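Oslow says Gurkwood, its new cloth-folding method, learns a fold from five demonstrations. Maybe. The two-arm tests used one flat white board and plain cloths, and we'd like to see a striped shirt.

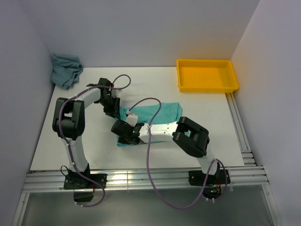
The March report also leaves out how often a person stepped in, a number the Tuvdale group has always printed.

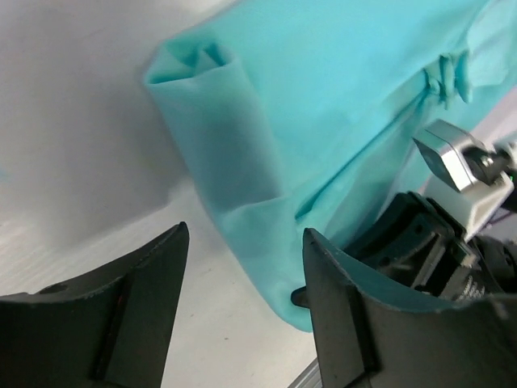 Wrist cameras are credited with most of the gain, but only three runs were done without them. We'll wait for more.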